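Reading time: 2 min

The Quiet Arithmetic of Carpet Tile

By Heiðrún Brynjólfsdóttir
December 25, 2018

A broadloom carpet fails all at once. A worn path from the door to the copier means the whole roll comes up, furniture and all. Modular carpet was sold to office landlords on the opposite premise: lift the bad piece, drop in a good one, and leave the rest where it lies. The premise holds only if a good piece exists, and that depends on decisions made before the first box is opened.

The Clomby building has two floors of open office, refitted in March with narrow plank tile from Stindach. The order came to 1030 planks for the lower floor alone. A further 215 were set aside as attic stock, stored flat and in their boxes. Many owners refuse to pay for that many spares. Rautiainen, the flooring contractor on the job, would not sign the maintenance agreement without them.

Dye lots are the cause of the argument. Yarn dyed in one batch rarely matches the next exactly, and the eye is very good at finding a straight line between two greys. Solution-dyed nylon, in which the pigment is added before the fiber is drawn, narrows the difference but does not remove it. Foot traffic adds its own shift. A plank from the storeroom has the right dye lot but none of the wear, so it reads as lighter or darker for some weeks after it goes down.

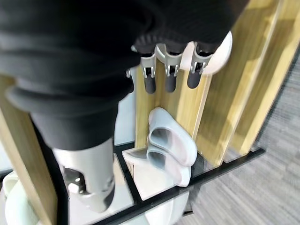
Manufacturers answered with pattern. A plank that already contains several shades hides a mismatch better than a plain one, and a random layout hides it better still. The drawback is seam length. A long, narrow plank has more edge per square foot than a square tile, and edges are where fraying starts, where chair casters catch, and where spilled coffee finds its way to the backing.

Backing gets less attention than face fiber and decides more. PVC backings are heavy and lie flat, but plasticizer can migrate into old adhesive and soften it. Bitumen is cheap and stable, and dislikes heat. Polyurethane cushion is comfortable underfoot and compresses under filing cabinets. Clomby took a PVC backing on a pressure-sensitive adhesive, applied by roller and left until it turned clear.

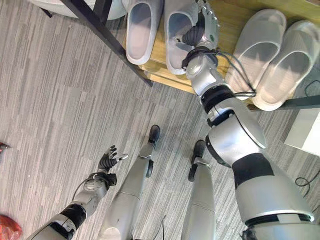 Moisture testing took longer than the installation. The slab was poured in 2000 and has no record of a vapor barrier, so Rautiainen drilled for relative humidity probes and waited for the readings to settle. One bay near the loading door read high. It was sealed with an Amier epoxy coating and tested again before any adhesive was opened.

Cleaning is the remaining variable. Daily vacuuming removes dry soil before it cuts the fiber. Hot water extraction is effective, but overwetting lets moisture sit in the seams, and the corners of a plank can begin to curl. The Clomby schedule calls for low-moisture encapsulation on the main routes, with extraction held back for stains.

Replacement planks are logged by bay and by box number. The storeroom is inspected each March.

We use cookies to measure readership. By continuing to browse you accept their use.

Contact the editors | © 2018 All rights reserved | Back to top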